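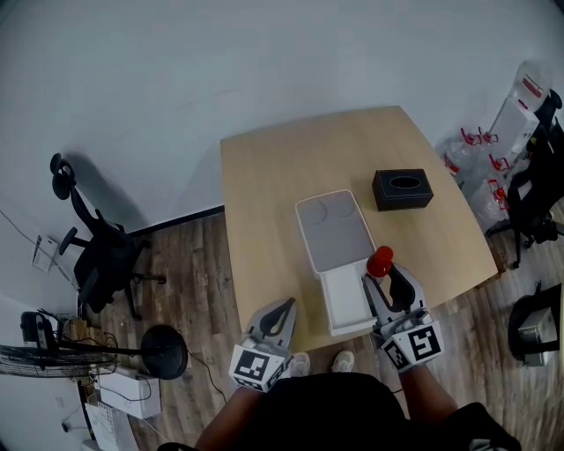 Halina Chmielewska asked, at the end of our last evening, why we go to the trouble of building two of these hand-held grippers when one would collect twice as many demonstrations for the same money. It was a very fair thing to ask, and I gave her a rather poor answer because we were all putting our coats on, so let me have another go at it in these notes before we move on to the jaws.

Session 3: Building the hand-held pair

Plenty of jobs around a house need one hand to steady and one hand to move. Think of opening a jar, or of passing a bottle from one side of you to the other without putting it down. If the person showing the job only has one gripper, they will find a clever way round it (people are marvellous at this!), and the robot arm at home will then learn the clever way round and never the plain one. If you only mean to build a single arm, do by all means make a single gripper, and you'll be finished by teatime. Most of you have told me you want two arms on the bench in the end, so we build the pair.

Fixing the marker cubes

The cube sits at the base of the gripper, and the markers on it are how the software works out where your hand was. Please print them on matt paper, cut them with a proper knife and a steel rule, and leave the white border on. I know it looks tidier trimmed right up to the black. Every year somebody trims it, and then we spend a whole evening wondering why the tracking drops out — the border is part of the marker, and the software needs it.

Give each gripper its own set of marker numbers. If left and right share a number, Tillach (our little tracking program, on the shared drive) will happily swap your hands over halfway through a recording. Write L and R inside the housings before you close them up.

Lining the jaws

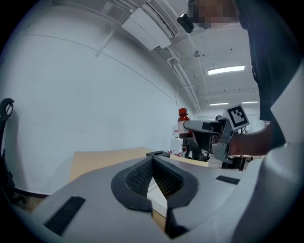

The lining wants to be grippy and just a little soft, and it needs to reach right down into the point of the notch, where small things tend to settle. Cut your mesh slightly too large, press it into the notch dry, mark the fold, and only then reach for the glue. Leave it overnight if you can bear to.

When it has set, squeeze the jaws shut slowly and feel for any place where the mesh rucks up. A small ruck is enough to tip a bottle sideways, and glass is heavier than you expect when it is out at the end of a tool. Practise with the cap on tight, please, and stay over the table.

A first practice run

Choose one bottle and one other thing that doesn't mind being knocked. Lift the bottle, hold it still, set it down, and let go completely before you start the next lift. Go slower than feels natural. Keep the cubes facing the camera as well as you can, and try not to cross your wrists, which hides one cube behind the other.

Cyprian Piątek has kindly put his recordings on the shared drive, 52 of them, good and bad together, and I'd suggest looking at the bad ones first.

For next time: bring both grippers with the linings in, your spare mesh, and the recording you are least happy with.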